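Stomine bench cell: README for the plug and power strip set

Read this before you touch the cell. It covers setup, daily care and the repairs we have needed so far. It won't teach you patience, so bring your own.

What the set is

Short takes of plugs and power strips being handled on one tabletop with the hand-held gripper. There are 560 takes in release 4, sorted by session. Each take has video, a gripper opening log and a plain text note by whoever held the handle. Some notes are thoughtful. Some say "fine."

Setting up

Wipe the tabletop first. Lay the power strip flat, at whatever angle you like; straight rows made Vinzenz happy and the model lazy. Run its cable off to one side. Turn on the overhead light and leave it alone after that. 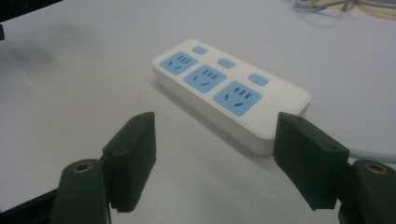 Does the strip have to be connected to the mains during a take?
Leave it unconnected. The set is about moving plugs in and out, and no take needs current. Cell power comes from a separate outlet that stays off the work surface.

Open the fingers fully and start the log. Close them once, open them again, and check that the opening value comes back to where it began. If it drifts, stop and look at the finger screws. It is nearly always the finger screws.

Looking after the fingers

Each finger is held by 4 screws, of which we have at some point lost 4. Tighten them by hand with the short driver in the Cluto tray. The long driver gives you enough leverage to strip an insert, as the September log records in more detail than its author would like.

Look at the pads before each session. Dust and grease change how a plug slips, so clean them with a dry cloth and then a barely damp one. No solvents.

With the fingers back on, hold the gripper low over the clear part of the table and compare the left and right angles by eye. They should open evenly. If one lags, loosen it, reseat it and try again. 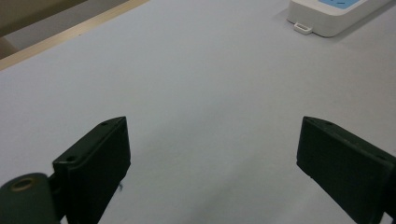 How often should the gripper be recalibrated?
Once at the start of each session, and again after any finger has been taken off. Neren, our logging script, refuses to start without a calibration file less than a day old. It can be fooled, but please don't.

Known problems

– Opening log starts late. Takes from session 4 are missing their first moments. Trim the video to match.
– Cable drag. If the gripper's cable catches on a sleeve, the wrist motion goes stiff. Leave a loose loop below the hand.
– Plug turned the wrong way. Kept on purpose and marked "retry" in the notes. People do this at home too.

Working with two hands

Gripper in the left hand, plug in the right, strip between them. Bring the plug in slowly and keep your sleeves back from the sockets. Lefties may swap, but write it in the note, or Kerttu will find you.
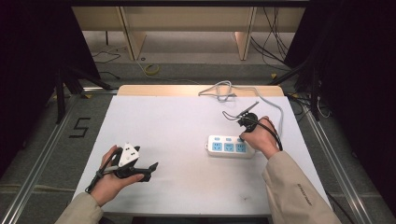
Text: Orvokki Oksanen
Repair notes: Gualtiero Vitale
Last edited 12/03/2021

Replacing a finger

Stop the log and unplug the gripper. Take out the screws and put them in the tray – the tray, not your pocket. Slide the old finger off its bracket and check the threaded insert for bright shavings. If you find any, replace the insert as well. Fit the new finger, start all the screws before tightening any, then recalibrate and record one throwaway take.

Spare fingers are in the drawer marked "Oksanen." Take one, write it on the sheet, and tell Hanne Riihimäki when only one pair is left. She orders them, and they are slow to arrive.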